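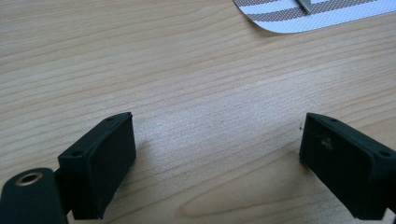 2024-11-04

Finish trials, set 2, oil/wax on light wood

Panels from the August batch came out of the conditioning cabinet this morning. Weighed, logged, stacked on edge with spacers. Two from the Rurmont lot had cupped across the width and are set aside. Those go back in under weights; no point coating them until they lie flat.

Sanding sequence kept the same as set 1 so the results can be compared: 120, 150, 180, stop. Last time the panels taken to 240 drank less oil and looked patchy under the side lamp. Dust removed with the brush head, then a dry cloth. No tack cloth, it left a film on the Zillemach panels that showed up as fisheyes two days later.

Coatings:
A – Podance hard oil, clear, one coat
B – Podance hard oil, clear, two coats, overnight between
C – Gaber soap finish, three washes
D – bare, control

Application by weight this time. Pot on the balance, pad loaded, panel wiped, pot back on the balance, difference written down. The pad holds back a certain amount, so it gets weighed before and after as well. First A panel took 20 g, which is more than I would have guessed from the label. Edges account for a good part of it. End grain should be sealed on the next set or the take-up numbers mean very little for a real tabletop, where the face is nearly everything.

Wiped back at 20 minutes. Label says longer, but the surface was already dragging under the cloth by then. Room was dry. The cabinet heater had been running with the door open – my mistake, door stays shut from now on.
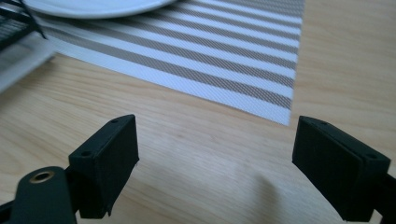
Panel numbers are in pencil on the back, 228 to 318, with gaps where pieces were rejected at the planer. Do not renumber to close the gaps. The moisture log uses the original numbers and it took most of an afternoon to untangle this the last time somebody tidied it up.

Soap finish notes. Mixed as flakes in hot water, left to cool to a gel, applied with a sponge along the grain. Raises the grain badly on the first wash. Knocked back with a gray pad once dry, second wash much better. Color stays close to bare wood, whereas the oil pulls it yellow straight away. If the client wants it pale, C is the only one of the three worth showing them. It will need redoing regularly and they should be told that in writing.

Stain test to follow when the oil has cured: coffee, red wine, vinegar, water ring from a hot mug. Same spots on every panel, use the card template. Cover glasses are in the second drawer.

Open points:
– balance drifts if the extractor is on, so switch it off before reading
– order more gray pads
– ask Rurmont how long the boards were stacked before shipping, the cupping looks like a storage problem to me
– B panels get their second coat tomorrow morning, before anyone starts the planer

Oily cloths are hung out flat on the line by the back door. Leave them there until they are stiff, then into the metal bin with the lid.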